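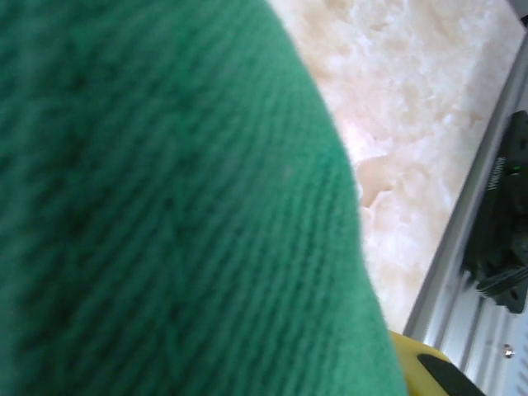 According to Hauke Wiegand, a soccer scarf should be bought only after a defeat. He got his first in February, when Cirnville lost at home before 3,412 people, and he has 33 of them now.

I like this rule. My own collection is smaller, and I paid too much for the old Sanard one – it was never washed, the seller was proud of that.
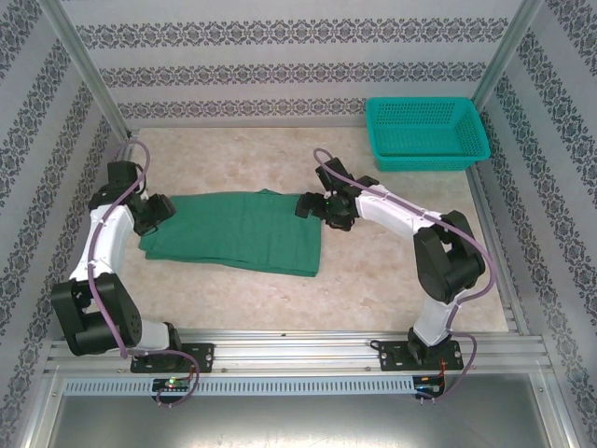 But would you wear a scarf from a club you never saw play? Wiegand would not, and he told me so twice. For him the Brandes supporters who order online are tourists.

Here I disagree. My cousin lives far from any stadium and follows every match on the radio.
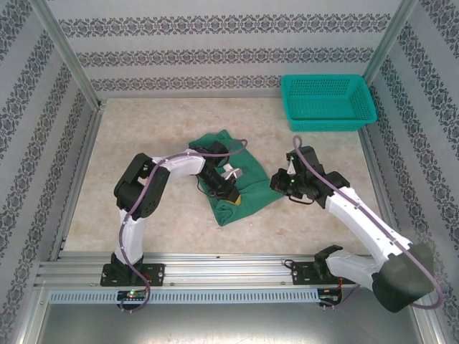 He has three scarves, all by mail, and he knows the reserve goalkeeper's birthday.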